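Pludport华语合唱团 夏季团员大会会议记录

出席：四个声部的团员、指挥、钢琴伴奏、谱务、服装负责人，另有几位家属旁听
请假：男低音声部两位（一位出差，一位在家照看刚出生的小孙女，大家托人带去祝贺）
主持：本届团长
记录：女低音声部轮值记录员

会前照例先开嗓，唱了两遍音阶和一首短轮唱。天气闷，窗户全打开了，隔壁院子里的狗跟着叫了几声，大家笑了一阵才坐定。上次大会的记录已经提前发到各位邮箱，有团员指出其中把“次女高音”写成了“女高音”，记录员当场改过，并向那位团员道歉。除此以外没有别的意见，上次记录就此通过。

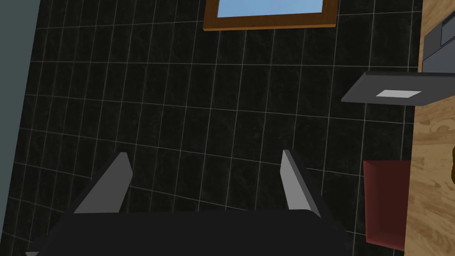
Pludport，2019年7月3日

一、团长开场

团长先谢谢大家在这样热的晚上还肯来。她说，这个季度过得特别快，春天那场小音乐会好像还是前几天的事，一转眼又要为九月的演出操心了。她特别提到女高音声部这几个月的进步，说从前一到高音区大家就互相看，等着别人先唱，现在敢一起进了，听着叫人高兴。男高音声部有人插话，说他们也进步了，只是人少，声音容易被盖住。团长说这个她听得见，请他们放心。

今年春天新来了10位团员，分到了各个声部。团长请他们站起来让大家再认一认脸。有两位新团员说，头几次排练的时候不好意思开口，多亏旁边的老团员把谱子往他们这边挪了又挪，才慢慢跟上了。老团员们听了都很受用。

二、春季音乐会回顾

指挥作了回顾。他认为上半场整齐，下半场第二首民歌速度越唱越快，快到钢琴几乎追不上，他自己也有责任，手势给得太急。钢琴伴奏说没有关系，她在家练过更快的，但希望下次大家在间奏以后多听一个小节再进。指挥同意，请各声部把这一处在谱子上用铅笔圈出来。

有团员提到返场曲目。当晚观众反应热烈，可我们只准备了一首返场，掌声还没停，大家在台上你看我我看你，最后把开场那首又唱了一遍。指挥说效果不坏，不过秋天这次还是要备两首。大家赞成。至于选哪两首，意见不少：有人提议江南小调，有人想唱一首本地听众熟悉的船歌，也有人说干脆唱生日歌，被大家笑着否决了。最后商定由指挥在下次排练前定下来，各声部有想法的可以写在纸条上交给他。

节目单也有人谈到。不少本地听众反映，歌词的译文印得太小，灯光一暗就看不见。负责排版的团员解释，当时为了省纸，把两页并成了一页。大家商量之后觉得译文还是要放大，宁可少印几张团员照片。有一位团员希望至少保留合影，因为她母亲每年都要收一份寄回老家。这个请求得到一致支持，合影保留。

三、九月演出

地点已经定下，仍在码头边的Räsänen音乐厅。团长和谱务一起去看过，舞台比春天那次深一点，两侧有台阶，合唱台阶由音乐厅提供。音乐厅方面很客气，答应演出前一天下午让我们进去走台，只是请我们走台时不要带饮料上去，木地板刚打过蜡。

场租为2,000元，已含灯光和一位音响师。有团员问能不能再谈低一些。团长说她试过了，对方已经免了钢琴调音的费用，再开口她有点难为情。大家表示理解，场租照此通过。

票价讨论的时间最长，前前后后绕了好几圈，记录员尽量把主要意思记下来。

男低音声部有人主张票价略微提高，理由是场租比春天贵，服装也要添。女低音声部有人担心提价以后，常来的几位老年听众会舍不得。另一位团员说，她家楼下那位老先生每场都来，每次都坐在同一个位置，散场以后还要到后台来跟大家逐个握手，要是为了几块钱不来了，她会很难过。说到这里，会场安静了一会儿。

随后有人提出，成人票可以稍提，老人和学生票不动，儿童仍旧免费。这个办法大多数人觉得合适。也有团员提醒，儿童免费的话要请家长坐在靠过道的一侧，春天那次有个孩子唱到一半要上厕所，一整排人都站了起来，台上看得清清楚楚，差点笑场。团长请负责领座的团员记下这一条。举手表决，多数赞成，两位弃权，无人反对。

曲目顺序由指挥宣读草案。上半场以民歌为主，下半场有一组新编的古诗词歌曲，中间插一段钢琴独奏。女高音声部希望不要把最吃力的两首排在一起，说唱完第一首嗓子还没缓过来。指挥当场把其中一首挪到了独奏之后。钢琴伴奏开玩笑说，这样一来就轮到她没有休息了。指挥又挪了一次，这回各方都满意。

主持报幕用双语。中文部分由团长担任，本地语部分请一位从小在Pludport长大的年轻团员担任。她说自己没有上台讲过话，有点紧张，几位阿姨马上表示可以陪她在家里对着镜子练。

四、Lustutach夏日联欢

Lustutach合唱团来信，邀请我们去他们那里参加湖边联欢。信写得很热情，还附了一张用中文手写的问候，有一两个字写得像画出来的，大家传着看了一遍，都舍不得折。联欢的形式是两个团各唱几首，然后合唱一首，再一起吃饭，吃的东西各家自带。

团长问大家愿不愿意去，几乎全体举手。交通方面，多数人可以搭火车，下车以后沿湖边走一段路就到。有三位团员腿脚不便，已经有人答应开车接送。行李不多，但电子琴需要放在车里，请开车的几位散会以后留下来跟伴奏商量一下谁的后备箱最大。

带什么吃的，讨论得极其热烈，远远超过了议程上给的时间。记录如下：包子由女低音声部包，馅儿分荤素两种，蒸好了带去；凉拌黄瓜和木耳由男高音声部负责，他们保证不会再像上次那样忘了放盐；卤蛋由服装负责人包办，这是她的拿手菜；水果和茶水由男低音声部准备；女高音声部做甜食，具体做什么她们要回去再商量，因为现场有一半人想做豆沙糕，另一半人想做杏仁豆腐，谁也说服不了谁。对方团里有人对花生过敏，请大家务必注意，酱料瓶上的配料也要看一看。

合唱的那首歌由对方选定，是一首本地的晚安曲，词不长，谱务已经把发音用拼音和字母两种方式标在谱子底下。指挥带着大家当场念了两遍，有个音大家怎么也念不准，指挥说唱起来自然就好了，请大家在家多听录音。
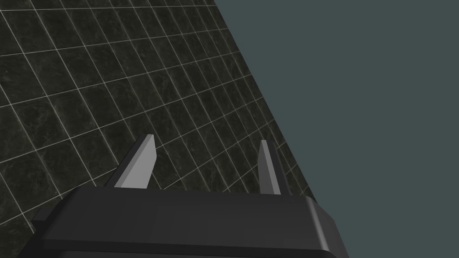 黑色方砖，浅灰白砖缝

五、谱库整理

谱务汇报，这半年她把柜子里的旧谱子逐册理过，登记在册的共有314册，其中有一些缺页，有一些是多年前手抄的，纸已经发黄，翻的时候要格外小心。她说整理的时候翻到过一份老谱子，背面写着当年某次排练的买菜清单，白菜、豆腐、两斤五花肉，字迹工整，她舍不得扔，也一并夹回去了。大家请她把这一页复印出来，联欢的时候带去给大家看。

她有几件事要拜托各位。第一，借谱子请在登记本上写清楚自己的名字和日期，只画一个勾她是认不出来的。第二，谱子上请只用铅笔，红笔蓝笔都不行，圆珠笔更加不行。第三，有几册春天就借出去的混声小曲集还没有回来，她不点名，请各位回家看看钢琴凳里面、沙发缝里、孩子的书包里有没有。说完马上有两位团员红着脸举手，说大概在自己家里，下次一定带来。

谱务还提出，手抄谱应该扫描保存。有一位团员家里有扫描仪，愿意帮忙，但希望分批拿，一次太多她怕弄乱次序。大家赞成。另外有人问，扫描以后可不可以放到网上给别的华语合唱团用。指挥说，传统民歌的手抄编配如果是我们团自己编的，他没有意见；别人编的要先问过才行。这件事先放一放，等清单理好再谈。

六、演出服装

服装负责人带来了两块布料样子，一块藏青，一块酒红，请大家摸一摸，也请大家拿到灯下看一看。女团员多半喜欢酒红，说上台显气色。男团员则觉得无所谓，他们只换领结。有人担心酒红在Räsänen音乐厅的暖色灯光底下会发暗，服装负责人说她也想到了这一点，走台那天会带一条披肩去试。

价钱方面，布料由Ustora布行供应，对方愿意给团里打折，全部披肩和领结的料子一共700元。做工由团里会裁剪的几位团员分担，她们说周末晚上凑在一起做，边做边聊天，也不觉得累。团长说这份人情不能白受，提议从团费里拨一点钱请她们吃一顿饭。几位裁剪的团员连说不用，推来推去，最后说好由指挥请喝茶，指挥欣然答应。

尺寸请各位散会以前到门口的桌子旁边量一下。服装负责人特别叮嘱，不要报几年以前的尺寸，也不要吸着肚子量。

颜色表决：酒红多数通过，以走台试灯的结果为准，如果实在发暗就改藏青，届时不再另行开会。

七、排练时间与纪律

指挥希望八月不要全停。往年夏天一放假就是好几个星期，回来以后大家像是重新认识一遍自己的声部，很可惜。他提议八月隔周排一次，能来的就来，不强求，内容以古诗词那一组为主。有孩子的团员说假期反而比较难抽身，问能不能带孩子来。团长说当然可以，走廊尽头的小屋里有桌子和彩笔，家属轮流看一看就好。

迟到的问题也提了出来。指挥说他懂得大家下班赶路不容易，晚几分钟没有关系，但进门的时候请等一句唱完再走到位子上，椅子轻轻地拉。另外，手机请调成静音，上个月有一次唱到最弱的地方，忽然响起一段广场舞的曲子，响得特别准，正好在调上，可是到底不合适。

还有团员建议排练中间的休息延长一点，说茶还没泡开就要回去了。表决结果是休息时间不变，茶提前泡。

八、其他

男高音声部再一次呼吁招人。他们做了一张小海报，想贴到图书馆和中国食品店去，请大家看看措辞。有人觉得“急需男高音”几个字太急，改成“欢迎爱唱歌的男士”，大家说好。不会识谱也可以来，这一句要写得大一些。

有团员问能不能教大家的孩子唱一点中文儿歌，自己家的孩子在学校里都讲本地话，回家叫他背一首诗像要他的命一样。这个话题引起很多共鸣，好几位父母都说家里情形一模一样。指挥说，单独办一个儿童班目前没有力量，但八月排练来的孩子如果不少，可以试着在排练前唱半个钟头，先唱一两首容易的。女高音声部有一位从前做过幼儿园老师，愿意带头。团长高兴得当场鼓了掌，请有意让孩子参加的家长把孩子的年龄告诉她。

还有一件小事：上次排练以后落下一把蓝色折伞和一个装着老花镜的眼镜盒，都放在门口的架子上，请失主领回。眼镜盒当场就有人领走了，伞还在。

九、需要跟进的事项

指挥：定两首返场曲目，调整后的曲目顺序发给大家。
团长：回信给Lustutach合唱团，确认参加；与音乐厅确认走台时间。
谱务：晚安曲的谱子和录音发到邮箱；挑出第一批要扫描的手抄谱。
服装负责人：汇总尺寸，向Ustora布行订料。
排版的团员：节目单译文放大，保留合影。
女高音声部：决定豆沙糕还是杏仁豆腐，告诉团长一声。
全体：翻一翻家里，把借走的谱子带回来。

下次大会在九月演出以后召开，时间另行通知。散会前大家把晚安曲又念了一遍，那个音比先前好了一些。有几位留下来帮忙收椅子，开车的团员在门口比后备箱的大小，一直比到关灯。

记录如有遗漏或写错的地方，请在下次排练以前告诉记录员，她会一一改正。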